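Flesthorpe Library Opens Craft Room After Winter Renovation

The Flesthorpe Public Library has opened a dedicated craft room on its lower level, completing a renovation that closed part of the building for most of the winter. The room is available to library cardholders of all ages and will host scheduled classes as well as open work hours.

The space was previously used to store bound newspapers and surplus furniture. The newspapers have been moved to the county archive, where they may be viewed by appointment. Furniture that could be repaired has been returned to the reading rooms upstairs, and the remainder was offered to local schools.

Work began in November and was carried out by Kauppinen, a general contractor based in the county. The project included new lighting, a second sink, replacement flooring and a wider entrance from the elevator hall. An existing window on the north wall, which had been painted shut, was restored and can again be opened. The library remained open throughout the work, although the lower-level restrooms were out of service for several weeks. Patrons who were inconvenienced during that period are thanked for their patience.

The renovation was paid for through the city's capital budget, with an additional grant of $4000 from the Cirnora Foundation for supplies and storage. The grant will cover paper, felt, thread, glue, scissors and similar materials through the end of the year. Patrons attending classes will not be charged for materials. Those who use the room during open hours may draw on the shared supplies but are asked to bring their own materials for larger projects.

"We have offered paper crafts and sewing at folding tables in the children's area for a long time, and the demand had plainly outgrown the space," said Rebecca Santoro, the library's director of public services. "Families were being turned away from the holiday card sessions. We now have a room with a door that closes, and work can be left out to dry overnight."

Santoro said that the schedule for the first season was drawn up after a survey of cardholders conducted last fall. Paper folding, bookbinding and basic mending were the subjects most often requested. Woodworking was also mentioned by a number of respondents, but the library does not plan to offer it — the ventilation on the lower level is not suitable, and the city's insurance does not extend to power tools.

Classes began in March and are limited to 28 participants. Children under eight must be accompanied by an adult, who does not need to register separately. Registration opens at the main desk two weeks before each class and may also be completed by telephone. Unclaimed places are released to the waiting list ten minutes after the class begins.

The first series, an introduction to hand bookbinding, is being taught over 3 sessions. Participants will fold and sew a single-section notebook, then a larger book with a hard cover. A shorter class on greeting cards and envelopes is offered on Sunday afternoons and requires no previous experience. Mending classes are to follow in the summer, once the sewing machines purchased from Brukora have been delivered and inspected.
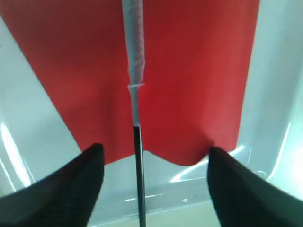
Open work hours will be held on weekday afternoons, beginning at 2 p.m. and ending 30 minutes before the library closes. Tables cannot be reserved during these hours. Food is not permitted in the room; drinks must be in closed containers. Patrons are responsible for clearing their own tables, and paper scraps should be placed in the recycling bin beside the door.

Unfinished work may be left on the labeled shelves for up to one week. Items should be marked with the owner's name and telephone number. Work that has not been collected after that time will be held at the main desk until the end of the month.

The library is also accepting donations of unused craft materials in good condition, including plain fabric, buttons and heavy paper. Paints, solvents and opened containers of glue cannot be accepted. Donations may be brought to the main desk at any time during opening hours, and a receipt will be provided on request.

Groups wishing to use the room outside the regular schedule, including school classes and scout troops, may apply in writing to the office of public services. Applications are considered monthly. Priority is given to groups based in Flesthorpe, and there is no fee for nonprofit use.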